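Planning and Perception Engineer (software), Ratberg

Ralto is the planning stack behind Toprak, our two-armed household robot, and it needs a second pair of hands. We're hiring a software engineer to work on the part that turns "put the mug away" into a series of arm motions that don't knock over everything else on the table.

You would join a team of 11 people. Most of your week would be spent in simulation, where our rooms get rebuilt, cluttered and run again overnight. The nightly suite currently has 458 tasks, and we'd love someone who looks at a failed run and wants to know whether the planner, the grasp scorer or the scene itself was at fault (it's often the scene!).

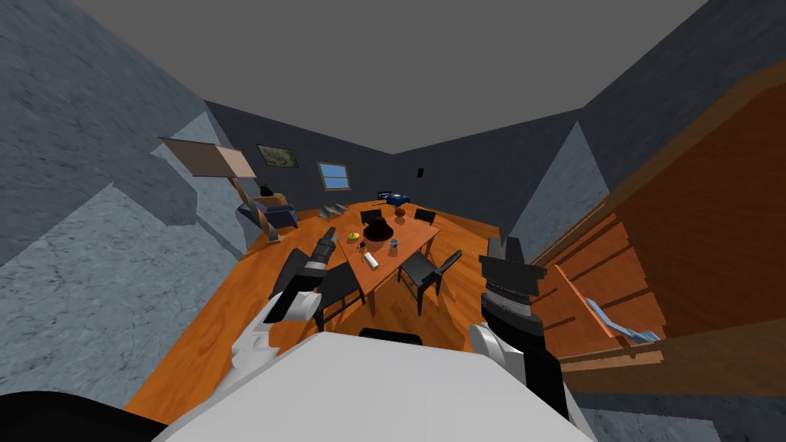
Simulated views from our test environment: the room with both arms, and a close view at the gripper.
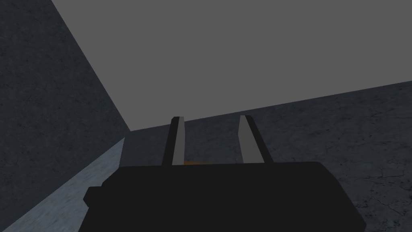

Things you'd pick up in the first few months:

Two-arm motion planning near furniture, including chairs that aren't pushed in
Grasp selection for hats, mugs, bottles lying on their sides and other awkward shapes
Replay tools, so we can step through a run and compare the planner's world with the simulator's
Getting replanning under 200 ms on the machine we ship, which is a fun problem and still very much open

We write C++ for anything in the control loop and Python for nearly everything else. You should be comfortable in one and willing to get good at the other. Some experience with motion planning, computer vision or physics simulation will help a lot. A degree is fine, and so is a project you can walk us through — we read code before we read résumés.

You'd work closely with Jana Kleinschmidt on perception and report to Ataberk Tuncer, who started Ralto and still reviews most of the planner changes. The job is full time, either in our Ratberg office or remote with 2 visits a year.

To apply, send a short note and a link to some code to the hiring desk at Clorent by Nov 15, 2020. There is one call, then a paid half-day exercise using our simulator. Offers go out in December, and the start date is flexible.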